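Risex Hand-Held Gripper: Pad and Pivot Service Kit

Home > Parts and service > Hand-held tools > Finger parts

Part no. RX-HG-74
Fits: Risex hand-held gripper, two-finger linkage version
Status: In stock, ships from Findcombe

Overview

The pad and pivot service kit has the wearing parts for one Risex hand-held gripper: two rubber finger pads, a full set of brass grommets, pad screws and thread locker. It does not include linkage plates, the trigger, the return spring or the camera mount. Those are sold separately and are listed at the bottom of this page.

Order one kit per tool. Pads are sold in pairs only. A new pad facing an old one will not close square, and the tool will pull light boxes to one side as it grips.

What is in the kit

Finger pads, black rubber, left and right
Brass grommets, upper pivot, one pair
Brass grommets, lower pivot, one pair
Pad screws, steel, pan head
Pad alignment shim
Thread locker, single-use tube
Printed instruction card

You will need a small Phillips screwdriver, a grommet press or the Risex hand punch, isopropyl alcohol and a lint-free cloth.

When to change the pads

Look at the tip and the upper inner edge of each pad at the start of a shift. Those edges touch down first when the tool comes in low on a table, and they go before the flat of the pad does.

Scuffing and small nicks at the edge are normal wear. The pad can stay in service as long as the gripping face is flat and the nicks have not run into it. Change the pair when:

- a nick reaches the gripping face
- the tip has rounded so far that the shim rocks on it
- the rubber has gone shiny and cleaning does not bring back the grip
- either pad lifts from its backing plate at any corner

Tools used on printed cartons wear slower than tools used on glass or bare metal, but they pick up paper dust and ink. Clean them more often. On carton work we suggest a wipe-down every 300 grips and a pad check at the same time.

When to change the grommets

With the trigger released, hold the finger by the linkage and move it sideways. You should feel no click. If you do, change all of the grommets in that finger. Replacing just the loose one puts the play into the next joint.

Do not oil the grommets. Oil travels down the plates to the pads and ruins the rubber.

Fitting the pads

1. Switch off the recorder and unplug the cable at the handle.
2. Open the fingers fully and lock the trigger.
3. Take out the pad screws and lift off the old pads. If a pad is stuck, warm it by hand and peel from the bottom. Do not pry against the linkage plate.
4. Clean the backing plates with alcohol and let them dry.
5. Set the new pads in place and start the screws by hand.
6. Put the shim between the pads, release the trigger lock and let the fingers close on it.
7. Tighten the screws a little at a time, going from one side to the other. Use one small drop of thread locker per screw.
8. Open the fingers and remove the shim. Leave the tool for 70 minutes before use.

Fitting the grommets

Take the finger off the handle first. Press the old grommets out from the outside face. Press the new ones in until the flange sits flat on the plate, and stop there. An over-pressed grommet makes the joint stiff and you will feel it in the trigger. Check each joint as you go. It should drop under its own weight.

Checking the tool after service

Use a tall, light carton for the check. A seasoning box or a tea box is fine. Stand it upright on a flat wooden table and bring the open fingers in low, one on each side of center, with the pads near the foot of the carton. Look at the gap. It should be even from the base of the pads to the tips, and the pads should face each other at the same angle.

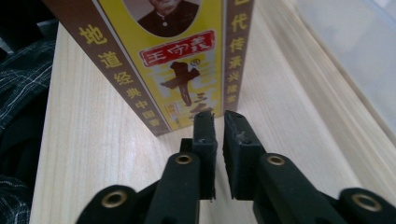 Photo: Jafarzadeh / Risex Service

On the tool in the photo the pads show ordinary edge wear, with small nicks and a gray scuff on the right one. A brass grommet can be seen in each finger below the pad, and another on each lower linkage.

Close the fingers on a narrow part of the carton and lift it a short way. It should come up straight. If it turns in the grip, loosen the pad screws and repeat steps 6 and 7. If it still turns, check the linkage plates for a bend.

Finish by opening and closing the fingers through the full range with the recorder on. If the finger width reading does not return to the same value each time it closes, run the width calibration from the Skarnitine menu before recording any new work.

Storage

Keep spare pads flat in the bag they came in, out of sunlight. Do not store them pressed together. Unopened kits keep for 66 months. Store the tool with the fingers open and the trigger unlocked.

Common questions from customers

Can I trim a nicked pad?
No. Trimming changes the height of the tip and throws off the width reading.

Do the pads fit the robot-mounted Risex gripper?
Yes, the pads are the same. The grommets are not. Order the pads-only pack for the robot side, and change both sides together if you record with one and run with the other.

Can I use other rubber?
We do not supply settings for it. The calibration in Skarnitine is based on the thickness of the Risex pad.

Related parts

RX-HG-70 Pads only, pair
RX-HG-66 Linkage plate set, left and right
RX-HG-71 Return spring
RX-HG-80 Hand punch for grommets
RX-HG-82 Camera mount, hand-held version

Returns

Unopened kits can be returned to Findcombe with the packing slip. Opened kits cannot be returned unless a part is missing or damaged. In that case send a photo of the contents and the lot number from the bag label, and we will ship the part.

Page updated Monday, January 5, 2026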